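4.2 Rails and bars as places to put things

Households in the study were asked to keep using their kitchens and bathrooms as they normally would. We visited each home twice, once in June and once in the following summer, and recorded where towels, cloths and small tools were left between uses. Of the 110 rails and bars recorded, 66 were used for something other than towels on at least one visit. The most common items were oven mitts, shopping bags and S-hooks holding measuring cups.

Most residents did not describe this as a choice. They said the bar was close by and the drawer was not. In nine homes the bar had been put up by a previous owner and the current residents had never thought about moving it, even where it got in the way of a cupboard door. One resident told us she had hung her colander on the bathroom rail for a week while the kitchen was being painted and then left it there until Christmas.

Clearance mattered more than length. A long bar set close to the surface behind it was hard to thread a thick towel through, and people tended to drape the towel over the top of the fittings instead. Shorter bars with more room behind them were used as intended more often. This agrees with the earlier work by Stępień on entry halls, where coat rails with little clearance were treated as shelves.

Finish also came up in the interviews, although we had not planned to ask about it. Residents with dark metal fittings said they wiped them less often than chrome ones, as water spots did not show. Two of them had picked a darker colour to match their taps and then found that the brackets and the taps came from different suppliers and were not the same shade — a small thing, but both raised it without being asked.

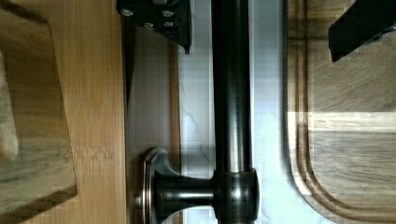 Figure 7. Dark bronze rod with its collar, post and oval mounting plate, over white marble with grey veining.

The bracket is where most of the trouble starts. Residents reported loose set screws more than any other fault, and few of them owned the small hex key needed to tighten one. Where a key had been supplied it was usually kept in a kitchen drawer with batteries and tape, and on several visits it could not be found. A loose bar was rarely taken down. People moved the heavier items somewhere else and kept using it for cloths.

We did not test how much weight the bars could hold. Our records cover only what was on them when we arrived, and a bar that was bare in the morning may well have been full by dinner. Section 4.3 looks at hooks, which were used in a much more regular way.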